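Open day at Trulus: we need people to come and drive our robots (and tell us what's wrong with them)

Posted by the simulation group, Trulus, Serkeck office

Hi! We're opening the doors on April 24, 2019, and I'm looking for 35 people to come in and take part. I don't mean walk past a rope and collect a tote bag, although there will be tote bags. I mean sit down, take the controls and try to get a robot to do ordinary chores in a simulated home, while one of us sits next to you and takes notes.

I've been on this team since we were still borrowing desks from the accounting people downstairs, and the part I like best is still watching someone new try it. We all got good at our own system a long time ago, so we're terrible at spotting what's confusing about it. My mother-in-law found two bugs in one afternoon. I'd been staring past both of them since November!

So what would you be doing? Kitchen stuff, mostly. You get a view from the robot's own side of things, and you have to get used to the whole room leaning over when the robot leans. It takes most people a few minutes. You'll have cups and bowls lying on their sides, food mixed in with the dishes, and a gripper that has opinions about all of it.

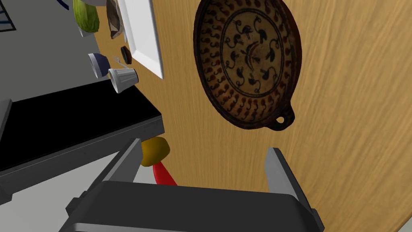
Each session is an hour long, with a break in the middle, and we run them in small groups all day. First there's a short practice round that doesn't get recorded, then a set of tasks that does. You might be asked to pick something up, set something upright, or move something from one surface to another. If you get stuck, say so out loud. Please say everything out loud, in fact, including the rude things. I've heard them all and I've said most of them.

After the tasks you're welcome to hang around for the demonstration, where the Jomamora crew will run their planner on the same rooms with no person driving. They're bringing it over from the Strazds building and they're a little nervous, so be nice. There's time for questions afterward, and also sandwiches.

Who can come: anybody 18 or over who can use a mouse or a game controller comfortably for the length of a session. You do not need to know anything about robots. I'd love to see people who cook for a living, people who clean for a living, people who have never picked up a controller, and lefties, please, lots of lefties. Our last group had exactly zero of you and I had to switch hands myself and pretend. If you wear glasses, bring them. If leaning or swinging views on a screen make you queasy, tell me when you write and I'll put you in the fixed-view group (same tasks, much calmer).

Who can't: Trulus employees, sorry, and anyone who came to the November round. I know. I liked you all. We need fresh eyes.

Pay is a gift card for your time plus your parking or bus fare back. We keep the recording of what the robot did and the notes from the person sitting with you. No face video. You can ask us to throw your session out at any point that day and we'll do it on the spot.

One thing I get asked a lot is whether it's all kitchen. No! The rooms are set up like somebody's home, so there's office furniture too, and the two-armed robot gets sent around to more than the counter. It's slower going with two arms to think about, and I'd save it for the second half of your hour. We have 2,013 recorded tries at the household tasks so far and I'd love to get the next 900 from people who don't work here.
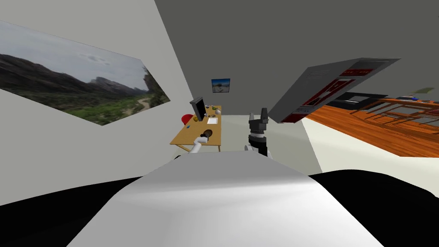 Strazds wrote in after the last round to say that the hour went by too fast, that the practice part should be longer, and could there please be a chair that doesn't squeak. We've made the practice longer. I'm working on the chair.

How to sign up: send an email to the open day address on our contact page with "open day" in the subject line. Tell me your name, whether you'd like morning or afternoon, which hand you use, and any food you can't eat. That's plenty. I don't need a resume. I'll write back within a couple of days, and if we're full I'll put you on the waiting list, and people do drop out, so it's worth being on it.

Getting here: we're in the Serkeck office, on the side facing the bus stop. The number 11 bus stops right there. If you drive, use the back lot and leave the spaces by the loading door open, please, the delivery guys get upset. Ring the bell marked Simulation and wait a second. It's a long hallway.

If you're bringing a friend who only wants to watch the demonstration, that's fine, just mention it so I order enough lunch.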